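食卓を整える仕事 ― 小さな食器店「Firnevura」の店主に聞く

最終更新日:2023年5月5日

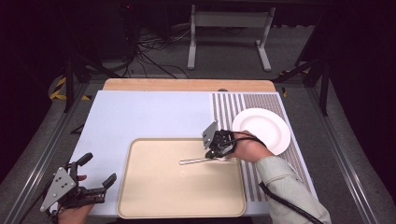 暮らしと道具/インタビュー

皿を一枚置く。トレーを手前に置く。カトラリーを添える。毎日のことなので、順番を意識している人は少ないと思う。住宅街の通り沿いで食器とテーブル用品を扱う店「Firnevura」の店主に、食卓の整え方について聞いた。店は開いて12年になる。扱うのは皿、トレー、マット、カトラリーが中心で、鍋や包丁は置いていない。

取材は開店前の店内で行った。最初に話題になったのはトレーである。

「うちで一番相談が多いのはトレーです。皿ならみなさん好みがはっきりしているのですが、トレーは大きさで迷われます。家の食卓の奥行きを測ってきてくださいと、必ずお願いしています」

店主によると、迷う人の多くは大きすぎるものを選ぶ。食事を全部載せられるものがいいと考えるからだという。

「全部載せると重くなりますし、食卓に二つ並べたときにぶつかります。載せるのは汁物と小鉢とカトラリーくらいにして、大きい皿は直接テーブルに置く。そのほうが楽です。写真のように、トレーは手前、丸い皿は右寄りのマットの上、と場所を分けてしまってもいいと思います」

角の形についても聞いた。角の丸いトレーは、店でもよく出るそうだ。

「拭きやすいです。四隅が直角だと布巾が入りきらず、そこに汚れが残ります。縁が少し立ち上がっているものなら、汁がこぼれても外に流れません。ただ、縁が高すぎるとスプーンを取るときに指が当たるので、店では実際に取ってもらっています」

カトラリーの置き方には、店主なりの決まりがある。トレーの中に置くときは、右側に、柄を手前に向ける。ただ、家で使うときにまっすぐ揃える必要はないと話す。

「斜めでもいいんです。むしろ縁に沿わせてぴったり置くと、つまみにくくなります。小さいお子さんや、指に力の入りにくい方のいるお宅には、縁から離して置いてくださいと言っています。金属の細い柄は平らなところにあると案外取りにくいものです」

この話には理由がある。店主は以前、Celtanceという配膳用品の卸会社に4年勤めていた。納品先の食堂で、利用者がスプーンを取り損ねるのを何度も見たという。

「取りにくそうにしている人がいると、柄の太いものに替えましょうという話にすぐなるのですが、置く場所を変えただけで済むことも多かったです。それは今の店でもお客さんに話しています。新しいものを買わなくていいという話になるので、商売としてはよくないんですけど」

次にマットについて尋ねた。店では無地と縞が半々で、この数年は縞のほうが動いている。灰色と白のような落ち着いた組み合わせが人気だという。

「白い皿は白いテーブルの上だと縁が見えにくいんです。下に縞が一枚あると、皿の輪郭がわかります。見た目のこともありますが、年配の方は実用で選ばれます。皿の端がどこかわからないと、置くときに少し怖いと言われたことがあります」

縞の向きは、座る人から見て縦になるように敷くことを勧めている。横向きに敷くと、皿の位置がずれたときに目につきやすいからだそうだ。もっとも、これは店主の好みで、横に敷く常連客もいる。

マットを食卓の全面に敷くかどうかも、よく聞かれる質問だ。

「片側だけで十分です。皿を置くところに敷いて、トレーのところは敷かない。トレーの下にマットがあると、引き寄せるときに一緒に動いてしまいます。前は私も全部に敷いていましたが、洗うのが面倒でやめました」

洗い方は素材によって違うので、購入時に紙を一枚渡している。以前は口頭で説明していたが、家に帰るころには忘れてしまうと言われ、11月から紙に変えた。

値段についても聞いた。店で一番安いのは1,000円の小皿で、これは開店以来変えていない。

「最初に買うのはこれでいいと思います。一枚使ってみて、重いとか、洗いにくいとか、重ねると高さが出るとか、そういうことがわかってから次を買えばいい。いきなり揃えようとする方には、最大でも4枚までにしてくださいと言っています」

皿の縁については、少し立ち上がりのあるものを勧めることが多い。煮物の汁が多少あっても使え、取り分けるときに料理が外へ出にくい。平らな皿は見栄えがするが、使う料理が限られるという。

店の奥では、月に一度、食卓の整え方を試す会を開いている。定員は18人で、「Gritorbridge」という名前で続けている。参加者は皿とトレーとマットを自分で選び、テーブルに並べて、座って、手を伸ばしてみる。料理は出ない。

「食べるところまでやると、味の話になってしまうので。並べて、取って、戻す。それだけを何度かやります。右手で取る人と左手で取る人で、同じ並べ方でもまったく使い心地が違います。ご夫婦で来て、初めて気づいたという方もいました」

左利きの人がいる家では、全員が同じ並べ方にする必要はないと店主は言う。皿を左に、カトラリーも左に置けば済む。ただ、隣の人と肘が当たらないよう、座る位置は先に決めておいたほうがいい。

片づけについては、食べ終わったらトレーの上に戻してから運ぶことを勧めている。カトラリーは皿の上に載せず、トレーに直接置く。載せると滑って落ちるためである。

今後は「Lại」という名前のトレーを店の品として出す予定で、今は大きさを決めているところだという。色はクリームに近いベージュと、もう一色を考えている。

「もう一色がまだ決まりません。濃い色だと傷が目立つし、白だと皿と同じになってしまう。夏までには決めたいです」

取材の終わりに、店主は開店の準備に戻った。営業は午前11時から午後6時まで、水曜定休。Gritorbridgeの申し込みは店頭で受け付けている。

関連記事
・布巾は何枚あればいいか
・丸皿と角皿、棚にしまうときの違い
・木のスプーンの手入れ
・二人暮らしの食卓、奥行きの測り方
・食器店の棚卸しの一日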